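Up at five to nine, later than I meant. Rain until lunch. Did the meter first: 1,431, so 35 since I last wrote it down. Not bad for June, with the dryer on most nights.

Walked to Onorthorpe for bread and the paper. The bakery has put the seeded loaf up again and I bought the white one in protest, then wished I hadn't. Coming back along the canal the path was all puddles and my left boot lets water in. I need to sort that before the Bawa trip.

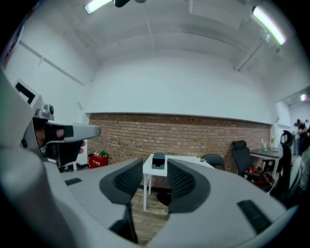 One in front, one held up on the left.

Spent the afternoon on the allotment letter. We're plot 748 on the new list and they have us down as half a plot, so the bill is wrong in our favour, but I'd sooner say so now than have it found later. Wrote two pages, cut it to one. Posted it before the last collection at 4.

Beans are finally climbing. The slugs have had most of the lettuce - 10 plants went in, and I can find three. Put the copper tape round the rest, though I don't expect much from it. 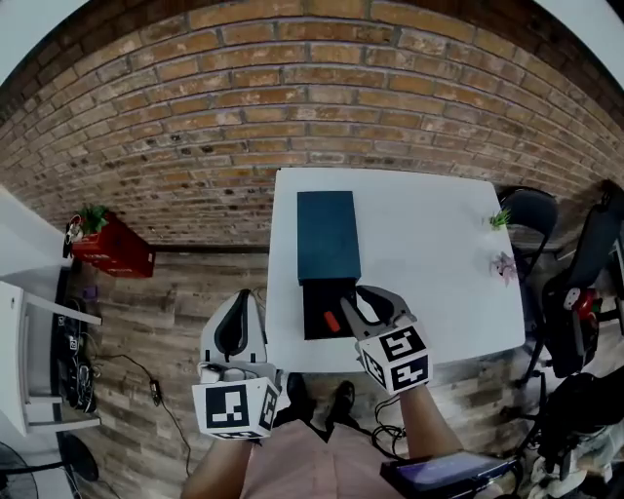
White table, brick wall, drawer open.

Tea was leek soup and the white loaf, which was dry. Rang Lumeleo about the boiler part and they still have no date for it. Cold wash again tonight, then. Read a chapter and gave up on it. Bed by half ten, rain starting again on the skylight.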